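**Priltilmont sim pack for wrist-camera grasping - worth the license?**

**rtiwari** - February 19, 2021
Trialing the Priltilmont tabletop pack from Tivley. List price is $589 per seat. I want small-object picks from a wrist view before we commit hardware time. Default dice task, fisheye on:

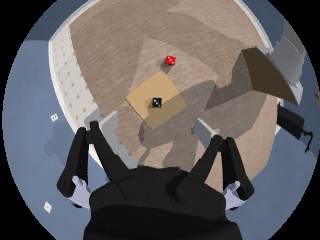 *Dice task, wrist view. Black die on the tan mat, red die on bare wood.*

Shadows are better than I expected. Contact tuning is poorly documented. Has anyone got small cubes to hold between the flat pads without slip?

**gearlash**
Raise pad friction and halve the time step. Defaults are set for speed. For $589 I'd expect that in the manual.

**inamden_user**
I disagree on price. We run Inamden, and it took 14 days to get a fisheye model that matched our lens. If this one ships calibrated, the seat pays for itself.

**gearlash**
"If." Has anyone checked the distortion against a real lens? A black circle mask proves nothing.

**rtiwari**
Not yet. Calibration is on my list. Another view from the same setup, pads open:
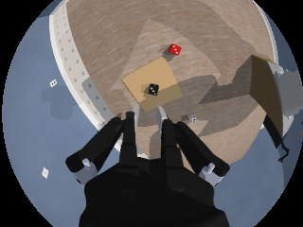

*Gray die right of the fingertips, in shade. Two white dice over by the blue floor.*

The gray one is my concern. Low contrast against shaded wood, and our detector was trained on evenly lit parts.

**yadav_fan**
Then randomize the lighting. The Yadav kit exposes light position per episode - does Priltilmont?

**rtiwari**
Config file only, no GUI. Reload takes 2 minutes.

**inamden_user**
Script it and leave it overnight. I still say buy.

**gearlash**
I'd wait for the June release. Pad contact is the product here, and it's the part they didn't document.

**rtiwari**
Will post slip numbers at the smaller time step.
- Ravindra Tiwari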